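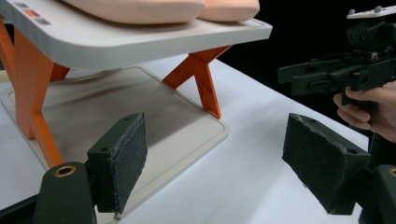
Lenz small shoe rack: frequently asked questions

Thank you for your interest in the Lenz. We collected on this page the questions which customers write to us most often. If your question is missing, please use the contact form and we will answer you, normally by the next morning.

What is the Lenz, exactly?
It is a very small shoe rack with two levels, for a single pair of slides or house shoes. It has a white upper shelf with rounded corners, a white base with a low border, and orange legs which cross each other in the form of an X. It is made in our workshop in Clulham.

Who is it for?
We made it first for people who live in one room or in a small flat and have no place for a full rack at the door. Many customers also put it beside the bed, or at the back door for the pair they wear to the garden. If you have a family of five and winter boots, the Lenz will not make you happy. Please look at the Cesside, which is our long rack.

How many pairs can I put on it?
One pair on the upper shelf, side by side. The lower level can take a second pair if the shoes are flat, for example thin ballet flats or folded slippers. With thick soles it becomes difficult, so please measure the height of your shoe before you order.

My slides are longer than the shelf. Is this a problem?
No. With most adult slides the front of the shoe comes a little over the edge, and the rack is designed for this. The important thing is that the heel and the middle of the sole have full contact with the shelf. If more than a third of the shoe is in the air, the slide can fall when somebody walks past it with a vacuum cleaner.

Which direction should the shoes point?
This is your decision, but we recommend toes toward the room and heels toward the wall. You see at once which is left and which is right, and the wide strap is easy to take with the hand. In Japan I learned to place the shoes in the direction in which I will leave the house, and at home I still do it like this.

How do I put a pair on it without scratching the edge?
Place the rack first, with both hands, and press it lightly so that you feel it is standing flat. Then take one slide on the left and one on the right, each by the outer side of the strap, and lift them together. Lower them until the soles touch the shelf. Please do not push them over the border from the front. The raised rim is low, but a rubber sole catches on it and the whole rack moves.

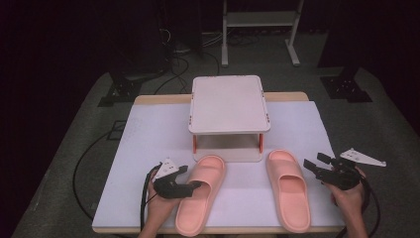 If you prefer to do it one shoe after the other, this is also fine. Start with the one farther from you.

Is the rack stable when only one shoe is on it?
Yes, with a normal slide. The empty rack weighs 600 grams, and the base takes the legs at the corners. With a heavy leather clog on one side only it can tip, so for clogs I would put both on or leave both on the floor.

Do I have to assemble it?
A little bit. It comes in a flat box with the shelf, the base and the legs. You need 10 minutes and no tools. First click together the crossed legs, then set them in the base, and put the shelf on as the last part. If a leg does not go in, turn it around and try the other end – the two ends look similar but they are not the same. Please do not use a hammer. We had to send new legs to more than one customer for this reason.

Why do the legs have a fine pattern on the surface?
The pattern comes from the production and is not a fault. It is a fine crosshatch which you can feel with the fingernail. We could sand it away, but then the orange becomes dull and the shoes of children leave marks on it more easily.

Can I have the legs in another colour?
At the moment only in orange. We tried a grey in December and the colour was different from one set to the next, so we stopped it. When we have a grey that we like, it will be announced on this page.

How do I clean it?
Use a damp cloth and a drop of dish soap. For the groove inside the border of the base, an old toothbrush works well, because sand collects there. Do not put any part in the dishwasher, and keep the rack away from the heater. The legs can become soft if they stay beside a hot radiator for a whole winter.

Can I put wet shoes on it?
Yes, if they are rubber or foam. The border of the base holds the few drops that come down. It is not deep enough for snow, so please knock the shoes off outside. Leather shoes should dry on newspaper first.

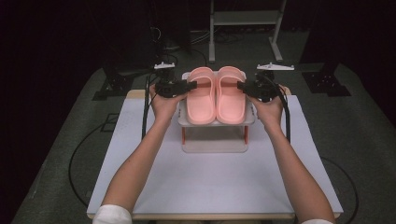
Empty the base afterwards and dry it with a towel. If water stays in the corners for many days, you get a white line from the lime, which you can remove with vinegar.

May I use the Lenz on a table or on a sideboard?
Of course. Shops order it from us to show one pair on a counter, and it does its work well there. On a polished surface we recommend the felt pads, which you can add to the order for no extra cost. Write "felt" in the comment field.

Is there a bigger one?
The Bretau has the same legs but a shelf for two pairs next to each other. The Cesside is for the hallway and takes 10 pairs. You cannot connect a Lenz with a Bretau, although some customers put them side by side and are satisfied with the look.

Can I stack two Lenz racks?
Please do not. The upper shelf was not made to hold a second base, and the legs have no place to lock.

What does delivery cost?
Inside the country delivery is 10 dollars, for one rack or for several. We send the parcels in the afternoon. You can also collect your order in Clulham, but write us before you come, as the workshop is small and I am often at the post office.

Can I return it?
You can send it back inside one month if it is clean and all parts are in the box. It does not need to be taken apart perfectly. If a part was broken when it arrived, send us a photo and keep the rest. We will post the new part and you do not pay for it.

I lost one of the legs when moving house. Can I buy a single one?
Yes. Please tell us if you need the left or the right side, seen from the front. If you are not sure, send a photo of the leg you still have.

Benedikt Reuter
Workshop and customer questions, Clulham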